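4. Teaching Beria your bin

By now Coman should be running and talking to the arm. If it isn't, go back to section 3, because nothing below works without it. I wrote this part after setting up our own cell with Yolanda Villanueva, so the order is simply the order that worked for us.

4.1 Set the bin limits

1. Open the Beria planner and pick New Bin. Port 1102 should already be filled in. Leave it alone.

2. Jog the arm so the gripper tip is just above one corner of the bin floor and press Save Point. Do the same for the other 4 - no, sorry, three - corners. (I got that wrong in the first version of this guide and a few of you wrote in. Thank you!)

3. Type in the wall angle. If your walls flare outward like ours, don't leave it at zero, or the planner thinks the bin is a straight box and gives up on any part lying near a wall.

Caution: keep one hand on the stop button while you jog. The planner doesn't check for collisions until all the corners are saved.

4.2 Get the camera to see parts

4. Start Clorkico and set the exposure to 700. Bare metal floors throw back a lot of light, and scratches love to show up as skinny fake parts. If you see those, raise Min Height a little at a time.

5. Add one color class for each kind of part. We have red and dark green. Green is the fussy one against gray metal, so I give it a wider range.

6. Drop in a handful of parts and press Detect. Make sure a few of them cross or touch. A neat spread won't teach you much about your settings!

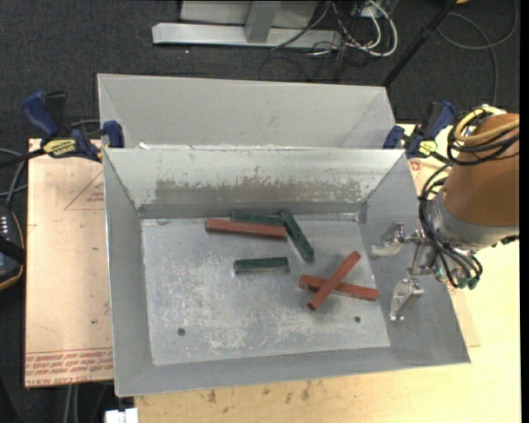
7. Look at the pick order list. For a crossed pair, the bar resting on top should come before the one under it. If they're swapped, turn on Use Overlap and press Detect again.

8. Check the bars close to the back wall too. If two of them get merged into one, drop Merge Distance to 2 and try again.

Note: Flolance keeps the old detections in memory until you press Clear. I lost almost a whole Wednesday to that one.

9. Save the bin file, then go on to section 5 for the first slow pick.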